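From: Teodora Zupan
To: drying-and-laundry list
Date: 14 Jul 2019
Subject: Re: [laundry] Clip hangers and sock cuffs, load order

Replying to the Tindstead thread, with the parts I am not answering trimmed out.

> We switched the small items over to clip hangers in April and I have three
> open questions before I write the instruction card.
>
> 1. Cuff up or toe up? The old card says toe up. Half the house ignores it.
>
> 2. Do you clip one layer of the cuff or both? With both layers the sock
> hangs straight but the cuff stays damp. With one layer it dries, but the
> opening sags and the clip leaves a point in the knit.
>
> 3. Does it matter what order they go on? We have been loading left to right
> and the hanger tips before it is half full.
>
> Also, the Manalastas hangers have lost clips again. Is it worth buying
> spares or do people just leave the gaps?

In order.

1. Cuff up. The reasoning behind toe up was that the cuff, being the elastic part, should not carry the weight. For a heavy wool boot sock that is a fair point, and I would still dry those flat. For an ordinary knit sock the load on the clip is small once the item has been through a full spin. What matters more is that an open cuff at the top lets air into the tube. Hung toe up, the cuff hangs closed under its own weight and the foot dries from the outside only. I ran both ways on the rack at Hillel, same wash, same room, and the cuff-up socks were ready first on each of 9 loads.

2. One layer, with a correction to how it is usually done. People pinch the cuff flat and then try to separate one layer at the clip, and this is where the point in the knit comes from. Open the cuff first.
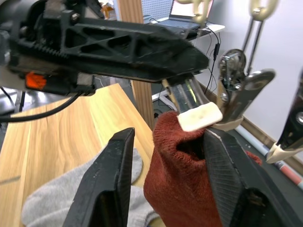
Hold the sock by the cuff with the opening facing up and let the rest hang. Spread it until it is a loose tube and any fold in the leg has dropped out. Then bring the back layer to the clip, seat the edge squarely in the jaws, and release. The jaws should take the ribbed band only. If they reach below the band they are on the thinner knit, and that is the part that marks.

If the sag still bothers you, use two clips per sock, one at each side of the band. This halves the capacity of the hanger. I do it for rust and dark red items, because on those any pulled stitch shows, and for nothing else.

Fuzzy knits need a little more care. The jaws catch the surface fibers and the sock can seem held when the clip has only the fuzz. Give it a light tug downward. If it shifts, reseat it.

Larger knits such as sweaters do not belong on a clip hanger at all. Leave them spread on the table until the socks are done, then move them to the mesh. I mention it since the Zedance leaflet shows a cardigan hung by its hem, and a hem treated like that will not recover.

3. Order matters, and left to right is the wrong one. On a bar hanger with a single center hook, the tilt depends on how far each item is from the hook as well as on its weight. Two socks at the far left will tip an empty hanger more than four near the middle. A tilted bar also lets neighboring socks swing into each other, and where they touch they stay damp.

The sequence I use:

Step 1. Hang the hook on something fixed at chest height. Do not load the hanger lying on the table. The clips fall over sideways and you spend the time turning them upright.

Step 2. Run a hand along the bar and check that each clip swings freely. Move any that have bunched together, if the design lets you.

Step 3. Steady one end of the bar with your free hand. The hanger will otherwise rotate on its hook each time you squeeze a clip, and most dropped socks come from this.

Step 4. Place the first pair on either side of the hook. Work outward, one left, one right. Mixed colors are fine at this stage — pairing is easier when everything is dry. Keep whites away from anything that has bled in the past.
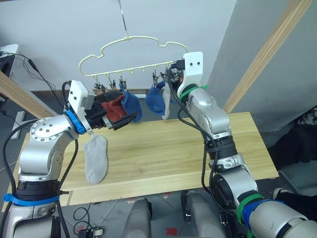

Step 5. With the bar loaded, let go and see how it settles. A slight tilt is acceptable. If it is obvious, move the heaviest item one clip toward the hook and check again.

Step 6. Straighten anything hanging in a bundle. Uncurl the toes. A sock that dries with the toe curled under will be damp inside the curl for hours after the rest is dry.

On the missing clips: bare pegs are harmless, and a hanger with gaps dries better than a full one. I would not buy spares until you are down to half. When you do, measure the peg first. I ordered a bag of 20 for the Manalastas type and only 2 fit without filing.

I can send my own card if it saves you writing one. It is a single page and covers socks and gloves.

Teodora Zupan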